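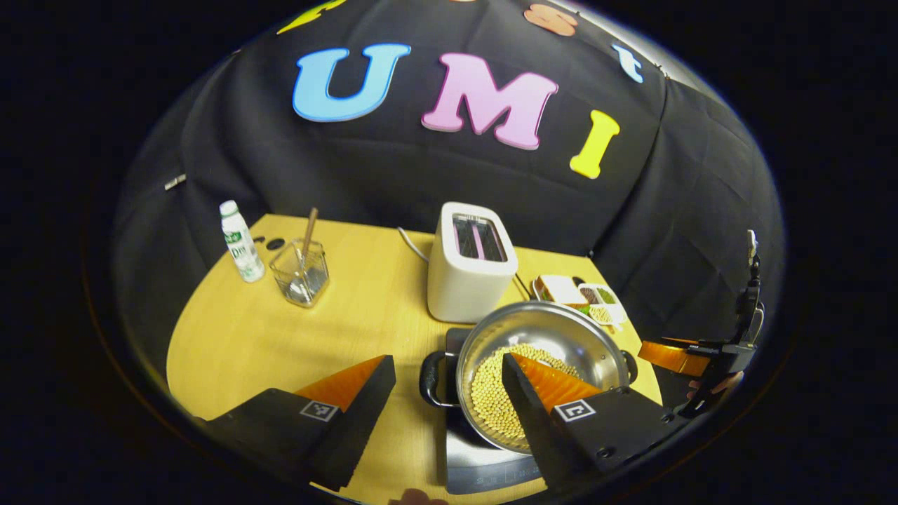
Handheld grippers vs second arm: budget for a kitchen task cell

Forum: Equipment and Procurement > Data collection hardware

wexcombe_lab
Posted 19 March 2026

I have to put a purchase plan in for the next financial year and would like it checked by people who have already spent the money. Setup as in the picture at the top: wooden table, black cloth round the back and sides, induction hob with a steel pot, toaster, divided tray. Current task set is soybeans in the pot, plus some bread and toaster work. Two handheld grippers, orange soft fingers, square markers on the finger blocks.

The choice is between:

Option A. Four more handheld pairs, spare fingers, and a second table in the same room.
Option B. One more arm for evaluation and no new handhelds.

The money covers one of them. The arm quote is from Windateck and includes the mount but not the controller licence. The handhelds would be printed in house, with cameras bought in.

Target is 600 usable episodes per task. We have 6 tasks specified so far.

torque_spec
Re: Handheld grippers vs second arm

Option A, but not four pairs. Your limit will be operators and table time. Two pairs on a second table and one pair on the shelf as spares. Put the difference into cameras and memory cards.

Also budget for fingers as a consumable. The soft pads wear at the tip first. We replace ours every 20 hours of use and I would not stretch that on anything that touches a steel pot.

hobbsend
Re: Handheld grippers vs second arm

Disagree with the above. You can collect on handhelds for a year and have no idea whether the data is any good if the one arm is always booked. We had this on the Sinthorpe project. The evaluation queue was 64 runs deep by December and collection carried on regardless, including on a task we later dropped. Buy the arm.

torque_spec
Re: Handheld grippers vs second arm

That is a scheduling fault. A second arm also needs a second guard, a second risk assessment and floor space. None of those are in a Windateck quote. Have you priced the guarding?

wexcombe_lab
Re: Handheld grippers vs second arm

Guarding is not priced. I had assumed we could extend the existing enclosure. Will check with estates.

parboil
Re: Handheld grippers vs second arm

Two things on the table itself before you duplicate it.

1. Your hob is black and so are the finger blocks and the cloth. Marker detection should cope, as the markers carry their own white, but I would test a mid-grey cloth on table two before ordering a full roll of black. Cloth is cheap. Recollecting is not.

2. A shiny pot interior gives you reflections of the gripper. Buy several pots with different finishes now and put them in the plan as a line of their own. If you buy them later out of petty cash you will get whatever the shop has.

Also ask for a separate electrical circuit for table two. A hob and a toaster on one extension lead will not get past a safety inspection here, and I doubt it will with you.

hobbsend
Re: Handheld grippers vs second arm

Grey cloth changes the background between tables. If you then split tasks by table, you have tied background to task. Keep it black on both or swap them regularly.

parboil
Re: Handheld grippers vs second arm

Swap them, then. I did not suggest splitting by table.

okonkwo_rig
Re: Handheld grippers vs second arm

Has anyone priced hiring? Parnevmont do a six-month hire on a comparable arm with the controller included. It is poor value over two years but it moves the cost out of capital, and for some finance departments that settles it. Return carriage is extra and you need to read the clause on food residue.

wexcombe_lab
Re: Handheld grippers vs second arm

Useful. I had not looked at hire. Revised plan as it stands:

Two handheld pairs plus one spare pair
Finger pads as a consumable line, replaced at 20 hours
Second table, hob, toaster, own circuit
Pots in mixed finishes
Black and grey cloth, swapped between tables
Arm on hire for six months, subject to the guarding answer

torque_spec
Re: Handheld grippers vs second arm

Add a line for chargers and one for storage. Otherwise I would sign that.

hobbsend
Re: Handheld grippers vs second arm

I would still buy the arm. Start the hire when table two is running, or you will pay for the first month while it sits in its crate.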